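Section 4. Fitting the fingers and first grip check

Read section 3 before this one. If your Voteo board isn't flashed yet go back and do that, the jaws will slam shut on power up otherwise. Ask me how I know.

This covers the hand-held pair (left and right). Same steps for both, do one fully and then the other. Allow an evening.

4.1 What you need on the bench

- both gripper bodies, handles already on
- four printed fingers, black, any tough filament
- soft pads, orange, cast last weekend or whenever you did section 2
- marker stickers, printed matte. Not glossy
- small black screws, the 13 mm ones, from the Mahmoudi bag
- hex driver, tweezers, isopropyl, a rag

NOTE: the Mahmoudi bag also has a longer screw that looks nearly the same colour and head. It will go in. It will also come out the other side of the finger and chew the pad. Measure first.

4.2 Pads

1. Wipe the inner face of each finger with isopropyl. Let it dry.
2. Thin smear of glue, centre only. Keep it off the edges.
3. Press the pad on, angled face inward. Hold for a slow count.
4. Check the tip. Pad should be flush or a hair proud, never short.
5. Leave overnight at the workshop, heater off. Cold garage at home — give it two nights.

CAUTION: don't clamp the pads. They are soft and they take a set, and then you have a dent right where you grip.

4.3 Fingers onto the body

1. Power off. Unplug, don't just switch off.
2. Slide the left finger onto its carriage, pad facing in.
3. Start all the screws by hand before tightening any.
4. Tighten in a cross pattern. Snug, the plastic strips easily.
5. Repeat for the right finger.
6. Open and close by hand, the full travel. Should feel even. If it's gritty take the screws back half a turn and try again.

Fingers should close to a narrow gap at the pads. If they hit hard, file the stop. If the gap is big enough to lose a coin through, you've got the carriages on the wrong teeth.

4.4 Markers

1. Stick one marker on the upper face of each finger. Square to the edge, no bubbles.
2. Check the ID against the table in section 2. Left and right are not the same number, easy to mix up.
3. Plug in, run the marker check from the Forumden page (thread 2753, second post has the script, first post is out of date).
4. Both markers should hold steady through the full travel. Flicker at the wide end usually means glare. Move the lamp.

NOTE: if a sticker is crooked replace it. Don't correct it in software, you will forget you did.

4.5 Cables

1. Run the camera cable up in a loose curve off the back of the gripper. Leave slack for your wrist.
2. Tie it once near the handle. Once is enough.
3. Swing the gripper about like you mean it. If the plug moves, re-tie.

CAUTION: cable must not cross in front of the lens at any wrist angle. Check both hands, the right one is worse.

4.6 First grip check

Clear a bit of bench, put up something dark and plain behind it if you have it. Old blackout curtain is fine, we use drawing pins.

1. Start light. Small flat things, a folded towel, that sort of stuff.
2. Then a plastic drink bottle, part full, lid on tight. Stand it on a suction base so it can't skate off.
3. Come in from the side with one gripper, squeeze until the pad just gives, hold, release.

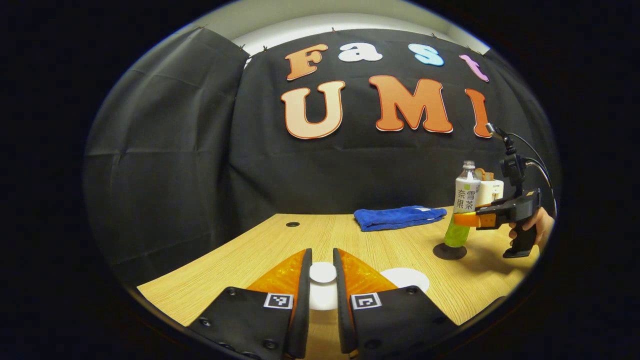 4. Ten squeezes per hand. Then look at the pads. Any lifting at the corners, stop and re-glue.
5. Check the log. Force reading should sit under 50 on the bottle. Over 72 and the script beeps, back off.
6. Swap hands and do it agian from step 1.

If readings drift between the first squeeze and the last, it's nearly always the carriage screws working loose. Tighten, re-run. If they still drift, re-zero the board (section 3, step 6).

Done with both? Write the zero values on masking tape and stick it inside the handle. Section 5 asks for them.

4.7 Putting away

- Jaws open, never closed. Pads stick together over a hot weekend
- Shared bench at Plellcombe: grippers go on the top shelf, not in the tool draw
- Leads coiled seperately from the extension cords please

Section 5 is calibration, both hands together.

Plellcombe Shared Workshop | Build notes, hand-held grippers | Questions: post in the Forumden thread | Back to top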